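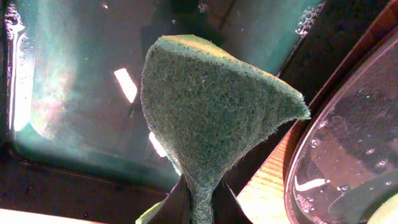

# Kamata two-layer washing-up sponge

**From Skitia, sold by the pack or with the Cloline tray**

I've stocked a lot of sponges in the shop over the years and most of them have been fine. You buy them, you use them, you bin them, and you don't think about them again until the shopping list comes round. The Kamata is the first one I've had customers come back and ask for by name (well, by "the green one", usually, but I know what they mean!).

It's a plain rectangular kitchen sponge with two layers stuck together. The scouring side is a dark green, quite dense and fibrous, with little flecks all through it if you look closely. The other side is soft foam in a yellowy green. Two sides, two jobs, and you can tell which is which at a glance even when you've got suds up to your elbows.

## How I use mine

Scouring side for baked-on edges, oven dishes, the bottom of the porridge pan. Foam side for glasses, mugs, and plates that have only had toast on them. I'm a bit lazy about flipping between the two, so I tend to do all the soft washing first and then turn it over once and attack whatever's left.

It folds nicely as well. I pinch mine in the middle so the top fans out, and that gets into the corners of a tin much better than pushing at it flat. Jugs too, and the inside of the flask I take to the market. If you have small hands you'll find it squashes down without a fight, and if you have big ones there's still enough sponge left over to do something useful.

A word about the scouring side, because I'd rather you heard it from me now than emailed me cross later. Treat it as you would any green scourer. Keep it off non-stick, off anything with a shiny finish you're fond of, and off painted enamel. On dark glossy plates I only ever use the foam, as every tiny scuff shows up on black.

## The tray

You can buy the sponges on their own, but I'd have a look at the Cloline tray while you're here. It's a dark rectangular one with rounded corners, a black rim and a deep teal-green inside, and the sponge sits in it with plenty of room to spare. That was the bit I liked. Most sponge holders are made so snug that you have to wedge the thing in, and then it stays soggy underneath for days.
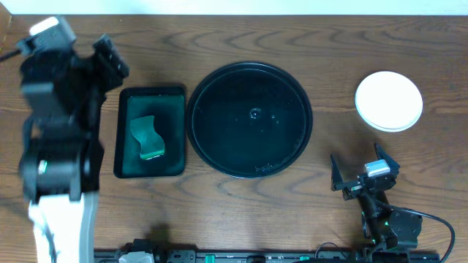 I also find the extra room handy for a brush, or the plug, or the ring I take off every evening and would otherwise lose. It's happy on a worktop or a table, and you don't need suckers or hooks or a drill. Give it a rinse when you do the sink. I tip mine out each morning and wipe round it with the sponge itself, which feels like cheating but works.

One thing to know: the tray has no drain holes. Some people want those, and if you're one of them this isn't your tray. I prefer the water to stay where I can tip it away.

## Looking after the sponge

- Rinse it under the tap until the water runs clear, then squeeze it out hard.
- Stand it on its long edge overnight if you can be bothered. I manage it most nights.
- Don't put it in the microwave. I know people do.
- Once the ends start looking ragged, move it down to shoes, plant pots and bike chains and start a fresh one in the kitchen.

Expect a bit of fuzz from the scouring side as it wears in. A few loose fibres in the first couple of washes is normal and they rinse away. 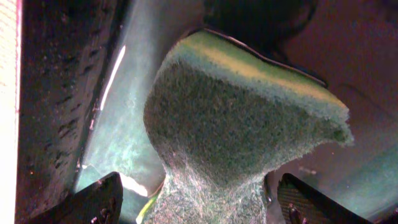 *Kamata sponge, with the dark green scouring side showing and the paler foam along the top.*

## What you can order

**Sponges only.** Sold in packs, all the same colour. No, I can't do pink – I have asked Skitia twice.

**Sponge and tray set.** One Cloline tray and a pack of sponges for £22. I ordered 300 of these sets in September and have just under 200 left, so they're going a bit quicker than I'd planned.

**Shop and café boxes.** If you run a kitchen or a holiday let and get through sponges at a rate, drop me a line. I keep up to 2,000 in the stockroom and can sort you a better price by the box.

The plates and lids are on their own page. They're not part of the set, so please don't order this one expecting dinnerware to turn up.

## Delivery and collecting

Orders go out from the Hikbridge shop, normally the next working day. The sponge packs will go through a letterbox if yours is a generous size. The tray won't, so pick somewhere you'll be in, or tell me which neighbour you're on speaking terms with and I'll put it on the label.

You're welcome to collect as well. Ring the bell by the side door if the front's locked – I'm probably in the back with the kettle on and can't hear people knocking.

Returns are fine on anything unused. For the sponges that means still in the pack, please! Trays I'll take back if you've had it on the side for a week and decided it doesn't suit your kitchen, as long as it's clean and you haven't dropped it.

Page updated Jan 26, 2018: set price checked, café boxes added.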